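The Arm That Never Leaves the Screen

At a school robotics club, students are teaching a machine to pick up a block. I went to see what they were learning.

By Eduard Oravec

The robotics club at Cikwood meets at four in the afternoon in what used to be the typing room. There are desks along two walls, a whiteboard that no longer wipes clean, and a row of computers with their fans going. I had been told to expect robots. What I found was 13 teenagers looking at monitors, several of them eating.

I should say that I came in with doubts. I have covered school technology for a good while, and I have watched a lot of expensive equipment end up in a closet. There were the tablets, then the 3D printers, then the headsets. Each came with a grant, a ribbon and a principal saying something about the future. So when a press note landed in March announcing that Cikwood had entered Tranatora, a student contest in robot manipulation held entirely in simulation, my first thought was that schools had at last found a way to skip the closet.

The contest works like this. Each team gets the same simulated arm and the same task, which is to pick up a small block and put it down in a marked spot. Teams write or train a controller, send it in, and the organizers run it in settings the students have never seen. There are 33 teams this season. They have 8 weeks. The arm is never touched by anyone, and for most of the entrants it never will be.

The Cikwood students call their controller Piron, after a cat. It began as a set of hand-written rules: move above the block, go down, close, go up. That version worked nicely as long as the block stayed where they had put it. When the block was turned a little, Piron came down on it at the wrong angle and pushed it across the table. They have a folder of these failures. One of the juniors showed me a dozen in a row with what I can only describe as pride.

The second version learns from demonstrations. A student steers the virtual arm with a game controller, does the job by hand, and saves the run. After enough runs a program is trained to copy what the student did. I asked how many were enough and got three different answers from three people standing next to each other, which was the most convincing thing I heard all afternoon.

A lot of the club's time goes into practice settings. The contest lets teams drop the table into almost any scanned or modeled place they like, and the students have taken to the ugliest ones in the library. Their favorite is a wrecked interior with peeling metal, trash on the floor and a stairway at one side. The theory is that a program trained against a clean gray background gets lazy and will fall apart when it meets clutter. It is a fair theory. It is also, I suspect, more fun than a gray background.

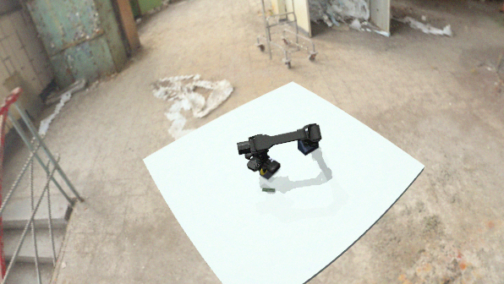

Can a student who has only worked in simulation claim to know anything about real robots?

Some things, and fewer than the contest's promoters suggest. The geometry carries over, and so does the habit of testing one change at a time. Loose screws, tired motors, bad cables and a gripper that slips on a greasy part don't show up unless somebody puts them into the software.

The club's adviser, a Mr. Štěpánek, teaches physics and took on the group when the shop teacher retired. He didn't argue when I put this to him. He said the school's one real arm, a kit bought years ago, lost a gear its first winter and the replacement cost more than the club's yearly budget. With the simulator every kid gets an arm, and every kid can crash it. Before, he said, two of them worked and the rest held the flashlight.

That is a better argument than the ones in the press note, and I wish they had used it. The note talks about "workforce readiness" and "closing the gap." I asked Tranatora's office for anything showing that former contestants go on to work with robots, or study engineering, or even pass a math class at a higher rate. I got a polite reply and a link to a video.

There is also the matter of what the score measures. A run counts as a success if the block ends up on the mark. The program doesn't lose points for knocking it over first, or for swinging the elbow through the space where a person's face might be. I watched Piron do something close to this, a wide fast loop that would have cleared a real workbench, and the run came up green. The students laughed. Štěpánek stopped them and asked what would have been standing there. They talked about it for longer than I expected, and by the end two of them were writing a speed limit into the code, knowing it would cost them in the rankings.

I can't say the contest gets credit for that. It was a teacher with a good question, and he could have asked it about a pulley. But the pulley would not have drawn 13 students to stay until six.

The arguments among the students were real ones. A senior wanted to throw out half of the saved runs because they had been done by someone who steers sloppily. The sloppy steerer, who was in the room, said that his runs were the only ones in which the gripper missed and came back for another try, and that without them Piron would never learn to recover. They trained it both ways to find out. The machine they use is slow, and the answer wasn't going to come until the next meeting.

I asked the senior whether she wanted to work with robots someday. She said she was thinking about nursing. The sloppy steerer wants to fix diesel engines, and he pointed out to me, a little sharply, that he already knows what a stripped bolt feels like.

Štěpánek has put in for money to repair the old kit. He would like to run Piron on it, once, to see how badly it does. The district has sent the request back with a note asking whether the software doesn't already cover that. He is rewriting the form. In the meantime the kit sits on top of a filing cabinet in the physics room, with its spare screws in a yogurt cup.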